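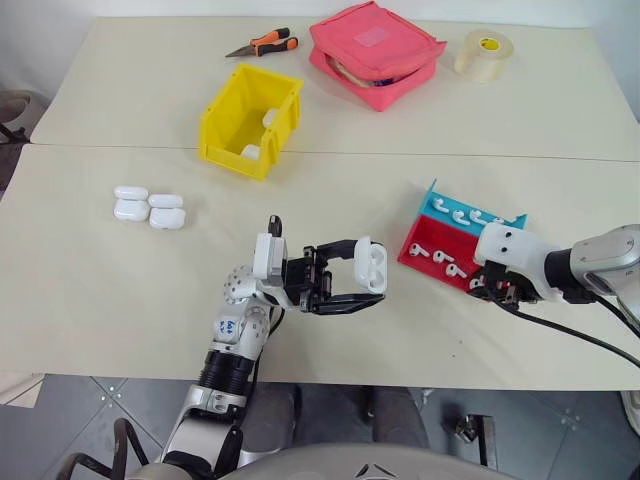
*Earbud case sorting on a two-arm cell. Left gripper holding a case, yellow bin behind, two-tier stand to the right.*

# Prendus P2 two-arm bench cell

Revised 15/12/2018. Replaces the May sheet.

The P2 is a pair of light arms on a floor-standing body, supplied with parallel-jaw grippers and the Nisari task controller. It is sold for low-volume handling work: sorting, kitting, tidying a bench between jobs. Buyers usually ask whether it can take over a chore from a person. For a few chores it can, within the limits set out on this page.

## What it does now

**Picking rigid small parts.** Charging cases, bottle caps, blister packs and similar items, provided they are within reach and not stacked. Glossy rounded shells are the hard end of this class. A case lying on its side tends to roll when one finger touches first, and the default approach speed is set low for that reason.

**Placing into open bins.** Reliable if the bin has a low front lip and stays where it was taught. The controller will correct for a bin that has been turned. It will not correct for one that has been tipped.

**Placing on a stand or rack.** Works with a taught stand. Earbuds set stem down need a much finer placement than cases do, and we recommend teaching each position by hand.

**Sharing a workspace.** Both arms may work over the same table. The controller holds one arm back when their paths cross, so two arms do not give twice the output.

## What it does not do yet

- Fold cloth, or handle soft pouches with any consistency. It can lift a zip case; it cannot work the zip.
- Find the end of a roll of packing tape.
- Use hand tools. Pliers can be picked up and put down again, and that is all.
- Open a case, seat an earbud and close the lid as one sequence. Ntuli have run this on their own bench with a custom finger set. We do not offer it as a standard task.
- Recover from a dropped part that leaves the table.

Household use is outside the warranty. The cell has no means of dealing with stairs, pets or a kitchen that has been rearranged since yesterday.

## Specification

| Item | Value |
|---|---|
| Arms | 2 |
| Joints per arm | 6 |
| Payload per arm, gripper fitted | up to 500 g |
| Stored tasks, base licence | 4 |
| Gripper | parallel jaw, electric |
| Mounting | floor-standing, level floor required |

## Installation notes

Use a matt, pale work surface. Two tables pushed together are acceptable if the tops are level with each other; a step at the join will catch the fingertips on low picks. Keep the join clear of taught pick points where you can.

Route the arm cables with slack at the wrist. A cable that lies across the table will sooner or later drag a part with it — check this at full reach on both sides before teaching anything.

Loose tools may stay on the table outside the taught area. Inside it they count as obstacles and the arm will stop.

## Supply

The cell ships from Winddale with controller, one set of standard fingers per arm and a printed teaching guide. Rubber-faced fingers are a separate order and are advised for glossy parts. Site trials can be booked with your own parts; send samples ahead, including the awkward ones.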